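## Chapter 3: Wood and Its Surface

Before we choose a finish, we must know how wood behaves. A board takes moisture from the air and gives it back during the whole year. In Cilton, where the winters are wet, joiners leave new boards in the workshop for 3 weeks before they cut them.

The grain shows how the tree has grown. A finish can make this pattern stronger or almost hide it, and the same oil may look very different on two kinds of wood.

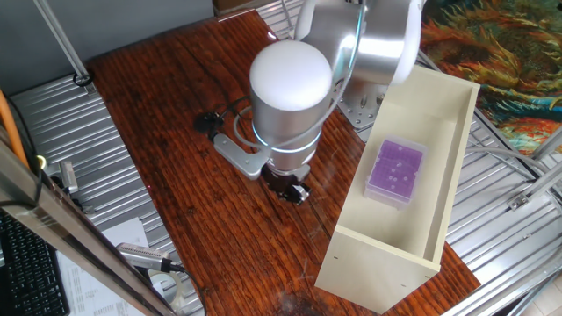

*Fig. 3.1. Reddish-brown table top with strong grain; at the right, an open box in a cream colour.*

In this chapter we study oils, waxes and varnishes, in this order. For the exercises you need 2 small boards and a clean cotton cloth. Sand both boards along the grain, never across it, and remove the dust. Keep one board without finish, so that you can compare them in June.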